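A morning at the Patia bakery, Ekham
Posted Jan 29, 2019

Patia make frozen savoury pastries for cafes and small caterers. Most of their trade is in filled dough: cheese puffs, chicken croquettes, a spinach roll and a small lentil pasty that sells mainly in the north. I buy the croquettes for our own counter and had asked for a look round since October.

The bakery is on the Ekham side of the canal, 2 miles from the station, behind a tile warehouse. Visitors sign in at a hatch and are given a coat, a hairnet and overshoes. Watches and rings go in a locker. My guide was Malte Bauerfeind, the production manager, who came to Patia from a bread plant in Cetden and still talks about bread more than pastry.

We started in the filling kitchen. The chicken is poached on site and the stock goes back into the dough, so the croquettes taste of something even at the edges. It is cooked flour dough, stirred in the pan until it pulls away from the sides, then spread on trays to cool. They had 3 kettles going. The smell was mostly onion and bay. 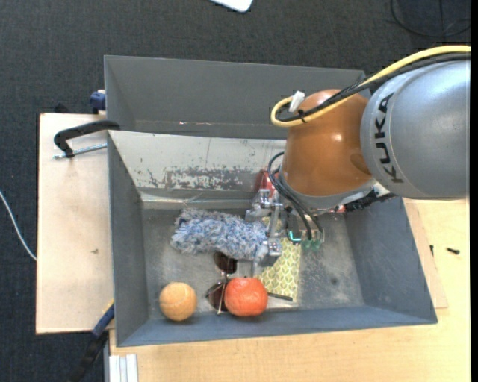
The filling recipe has changed once since I began ordering. The old one used soft cheese, which leaked in the fryer, and they now thicken with potato. Malte let me try both side by side and I preferred the old one, leaks and all. He said most customers who fry to order would not put up with it. We talked about this for some time, standing near the KUKA arm with its yellow cable looped over the top, and he wrote down my point about salt. The new filling needs more of it.

Shaping is still partly done by hand. The teardrop croquettes are pinched shut by a team of five on the long bench, and I was allowed to try. Mine had a thick seam and went in the staff tray. The round ones go through a forming machine made by Fahmy, then through crumb and into the freezer.

Cold storage was the last stop, and we did not stay long. A full pallet holds 828 boxes of the small size. Orders for the next day stand nearest the door -- the rest is stacked by date.

There was a tasting in the canteen afterwards. The spinach roll was better than I expected, with plenty of nutmeg. The lentil pasty was dry and I told them so. I have ordered 40 boxes of the roll to try in the shop, plus our usual croquettes.

Visits are by arrangement with the sales office, mornings only. Wear flat shoes and eat something first, as the tasting comes at the very end. Parking is in front of the tile warehouse, not in the bakery yard.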